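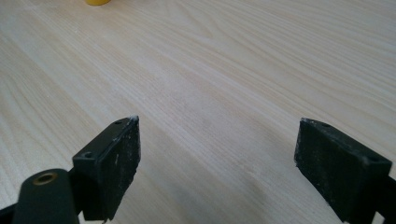 Zaden Hand-Held Gripper, Club Edition

Hi, I'm Maricruz! I run the parts page for the Ridus robotics club, and the Zaden is the thing people write to me about most. It's a two-finger gripper you hold in your own hand. You squeeze, the fingers close, the camera up top records what the fingers are doing, and later on your arm gets to learn from it. We designed it in the club, we build it in the club, and we sell it to other school and hobby teams at a price that keeps us in screws and filament.

The picture is a view down between the fingers, over the tabletop. Black pads, open gap, wood grain. You can see the whitish specks all over the inner faces of the pads, and yes, yours will get like that too. Two small screw holes sit along the top edge of each pad, and there's a brass-colored threaded insert in the rounded housing next to the left one. Remember those, I come back to both further down.

What you get

The gripper body, assembled and squeezed a few hundred times by whoever is on bench duty
A pair of black finger pads, fitted
A spare pair of pads in a paper envelope
The camera mount (the camera is extra, see below)
Screws for everything, plus more than you need, because they roll under things
The printed booklet, which Noreen Bhutto wrote and which is much better organized than this page

Numbers people ask for

Weight without camera: 570 grams
Widest opening between the pads: 105 mm
Pad length: 23 mm shorter than on the old Haruna version, so please don't order Haruna pads for it!

That last one trips up somebody every semester. The Haruna pads will screw on. They look fine. Then you close the gripper and the tips meet way before the rest does, and you'll spend an evening wondering why your cubes keep popping out sideways. If you have a Haruna at home and want to keep using it, I still have pads for it in a drawer, just write me.

How we use it in the club

Our beginners' class starts with picking up small things and putting them down again, and it stays there for longer than most of the kids would like. Wooden blocks first, then bottle caps, then a sponge (everybody loves the sponge). One person holds the gripper, the other moves the object back to a new spot, and after a while they swap. It sounds dull and for the first ten minutes it is, and then somebody starts caring a lot about how straight they come in and suddenly the whole table is arguing about wrist angles.

The thing I tell new people is to leave the fingers open for a moment before going in. A nice clear view of the gap with the table showing through gives you a clean start to the recording, and when you're trimming clips later you will be so glad. Also go slower than feels natural. I still go too fast.

For the Sorkilau challenge we had two teams working from the same set of recordings, one on sorting and one on stacking. The stacking team did okay. The sorting team mixed up left and right in their labels and had to redo an entire afternoon of it, so the booklet now has a page on labels. Noreen put a border around it.

Pads and wear

The pads are matte when new and they scuff. Dust sticks to them, little white flecks show up at the tips, and the faces get streaky. I used to scrub ours after every class and I've stopped. A wipe with a barely damp cloth is plenty. What you do want to watch is the surface starting to feel slick under your thumb, that's when a smooth bottle cap will slide and it's time for the spare pair.

Changing them:

Open the gripper all the way and lay it on its side.
Take out the two screws on one pad and slide the pad off.
Slide the new one on with its holes along the top edge.
Put both screws in loosely, then tighten. Finger tight plus a small nudge, please. It's plastic under there.
Do the other side and close the gripper gently to see that the faces line up.

If they don't line up, loosen one side, close the gripper, and tighten it while it's closed. Works nearly every time.

The insert in the housing

The brass-colored insert is there for accessories. We've put a small tag holder on ours, and one of the stacking kids made a bumper for it out of something bendy. There's no official accessory yet. If you design one, send me the file and I'll add it to the downloads with your name on it! Don't force a screw that feels wrong, the insert can spin loose if you really lean on it (ask me how I know).

Camera

We don't include one, partly for the price and partly because most clubs already have a favorite. The mount takes a small wide-angle camera and tilts. Set the tilt so you get both fingertips in view with some table beyond them. If you only see table you're too high, and if the pads fill everything you're too low.

Ordering

Write to the club address with how many you want and whether you need spare pads. We build in batches, and the May batch is open as I type this. Clubs and classes get the booklet as a file too, so you can print one for each table. Pickup at the workshop is free, and if you come by during class you can try one out first. Bring something small to pick up, we're all very tired of the bottle caps.

Page updated 2022-05-02, new pad instructions and the Haruna warning.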